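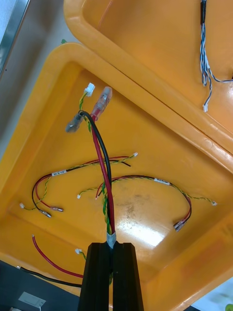
4. Preparing and fitting the wire harnesses

Applies to: Clornholm bench supply, all versions
Section revised 15 January 2019
Section owner: Jolene Hollis

4.1 General

Each unit uses a power harness and a signal pair. The power harness has one red wire and one black wire. The signal pair is a twisted green and yellow pair with a small white plug. The two are supplied bound together and are fitted as one part. Do not separate them before the unit is wired.

Harnesses are prepared in a shallow plastic tray with a raised rim. The rim keeps loose connectors on the bench and the smooth floor does not catch on terminals. Do not use cardboard trays. Paper fiber collects inside the connector housings.

Complete section 3 (mounting the base plate) before starting this section.

4.2 Items needed

Harnesses, as listed on the job sheet
Parts tray, wiped clean
Side cutters
Harness tape
Crimp tool, Ukov pattern, with the insulated terminal die
Multimeter with continuity setting
Spare terminals, red and gray

CAUTION: Switch off the bench supply and remove its plug from the outlet before any harness is connected. Wait 65 seconds before touching the output terminals.

4.3 Laying out the harnesses

1. Wipe the tray with a dry cloth. Remove wire clippings and loose strands.

2. Open one bag of harnesses at a time. Cut the bag along the sealed edge. Do not pull the harnesses out by the plugs.

3. Lay the harnesses in the tray side by side with a gap between them. If the wires have crossed, lift the upper harness clear before moving the lower one.

4. Turn each harness until its label can be read. Compare the part number with the job sheet. Set aside any harness with no label or with a label that cannot be read.

5. Let the wires take their own curve. Do not straighten them by drawing them between finger and thumb, as this loosens the twist in the signal pair.

Note: Harnesses stored below 20 °C may be stiff. Leave them in the tray until they bend freely.

4.4 Inspecting the connectors

1. Hold the harness at the tape band. Do not hold it by a single wire.

2. Check the insulated connectors. Red sleeves belong on red wires and gray sleeves on black wires. The sleeve must cover the whole crimp barrel. A split sleeve is a reject.

3. Check the spade terminals. The blade must be flat and the rolled edges even on both sides. A blade that has been bent and straightened must be replaced.

4. Pull each terminal gently in line with the wire. The terminal must not move on the conductor.

5. Look into the face of each white plug. The contacts must sit at the same depth. Push a raised contact back until it clicks. If it does not click, reject the harness.

6. Measure continuity from end to end on every wire, then between red and black. There must be no reading between red and black.

Tag rejected harnesses and place them in the return bin. Do not put them back in the tray.

4.5 Replacing the tape band

Replace the band only if it is loose or torn.

1. Cut the old band lengthwise, with the cutters pointing away from the wires.

2. Bring the red wire, the black wire and the signal pair together. Keep the signal pair on the outside of the bundle.

3. Cut a 135 mm length of tape. Wind it with light tension, each turn over the one before.

4. Press down the free end and hold it for a few seconds.

CAUTION: Tape wound too tightly can mark the insulation of the signal pair. If the pair is flattened under the band, remove the tape and start again.

4.6 Fitting the harness

1. Pass the white plug through the rear opening first, followed by the power wires.

2. Push the plug into the control board header until the latch closes. It fits one way only.

3. Connect the black wire, then the red wire. Push each connector fully home.

4. Route the harness along the left side of the case, clear of the fan.

5. Close the clips. Leave enough slack at the board for the plug to be removed by hand.

Record the harness part number on the job sheet and go to section 5. The output is limited to 700 mA during the first power-up test.

Questions about harness part numbers: Shayne Tamihana, Idenow parts desk.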